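Chapter 3
Running a Repair Shop: Customers and Trust

A repair shop sells work that most customers cannot check for themselves. A driver who pays for a new water pump rarely sees the old one come off. This chapter looks at how shops handle estimates, approvals, and complaints.

We begin with Boren Auto Care, a two-bay shop run by Jasmina Dervishi. In May a customer was quoted $249 for a brake job and billed $1,543 after more work was done without a call. She got the car back but never returned.
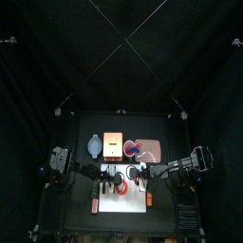
Figure 3.1 Two robot arms at a black work table.

Dervishi changed her process. Any added work now needs a signed or recorded approval, and replaced parts are kept for the customer to look at. Section 3.1 covers the written estimate. Section 3.2 covers approvals by phone and text message.

Key terms: estimate, authorization, comeback, labor rate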